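4.2 Voting for the hall

The Clendgate hall of fame admits 4 players a year, a limit set in the days when the league had hardly that many worth remembering. We put the ballots to 56 former voters and asked each to rank the same 20 retired quarterbacks and running backs, first from memory and then with the career figures in front of them.

Memory did badly, though it was very sure of itself. Players who had won a final in December rose up the lists whatever they had done in the other months, and two men were praised at length for a match neither had played in. Given the figures, most voters changed the lower half of their ballot and left the top alone. Several wrote in the margin that numbers were all very well.

Waiting time behaved oddly too. A player passed over once gained support the next year without, as far as we can tell, having played any more football. Pavliuk and Claeys call this the queue effect. We have kept the name, as it is kinder than ours. Marks out of 100 for "character" tracked how often a man had been on television, and we dropped them from the model.

Figure 3. Work area, side view.

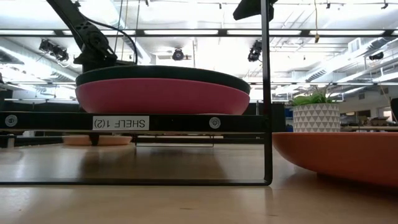 Riet Brouwer, reading a draft of this section, objected that the queue effect may be plain guilt, and that voters who had snubbed a man once should have been asked whether they regretted it.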